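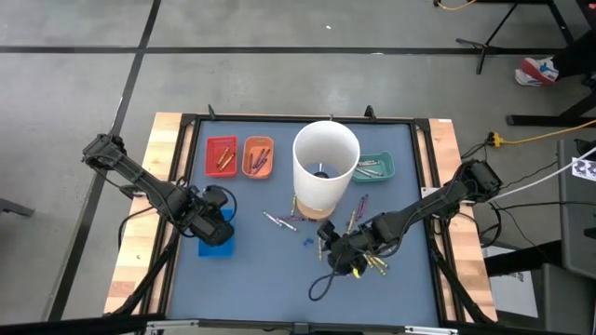
Work table with wooden side rails, concrete floor.

Clullow border crossing, east road: building and grounds check, May

Inspector: Benedicta Wumbei
With: Malachy Heffernan, station lead

1. Boundary markers 1 to 65. OK. Marker 41 leans toward the Ollness side. Paint is worn on the north faces.

2. Boundary fence, 400 m section by the river. REPAIR. Bottom wire is down in two spots where the bank has washed out. Farina district shares the cost of this section, so send them the form before work starts.

3. Barrier arm and manual release. OK. Release is stiff. Grease it.

4. Road signs, both languages. FIX. Distance to Tuker still reads 126 km. The new road is shorter.

5. Customs hall exits. OK. Both doors open fully. Keep the rack of leaflets out of the west doorway.

6. Fire extinguishers. FAIL. Unit 1539 is past its service month. Tagged and taken down. Spare hung at 2:15 p.m.

7. Survey mark on the hill. NOT CHECKED. Track closed by mud. Same comment as last year.

8. Flagpole and rope. OK.

Items 2 and 6 to be closed before the summer traffic. Heffernan to order wire. Copy to Aldo Negri at the land office.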